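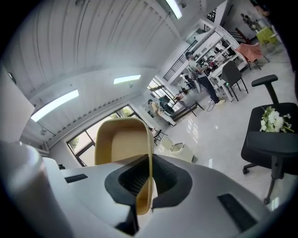

Keep the Counter Open

By Malathi Bhat
6 Feb 2023
2 min read
Print | E-mail

The Flindeck post office counter is due to close on weekday afternoons from spring. The town says most people now buy stamps and print labels at home. I don't doubt it. I do both myself.

But the counter still served 713 people in November, and 163 of them came after two o'clock. Many work the early shift at Eltito and can't get there in the morning. Telling them to go online is no help with a passport form or a money order. The next full counter is 18 miles away, and the bus there doesn't run after four.

The saving is small. Closing at noon on Wednesdays and opening late on Thursdays would cut nearly as many hours and leave three afternoons alone. The town should try that for a year first.

Print | E-mail

Comments (3)

Eren: I'm on earlies. Afternoons are the only time I can go.

R.T.: Over 173 signatures on the sheet at the bakery already.

Estier Road reader: Nobody uses it on Wednesdays anyway. Fine by me.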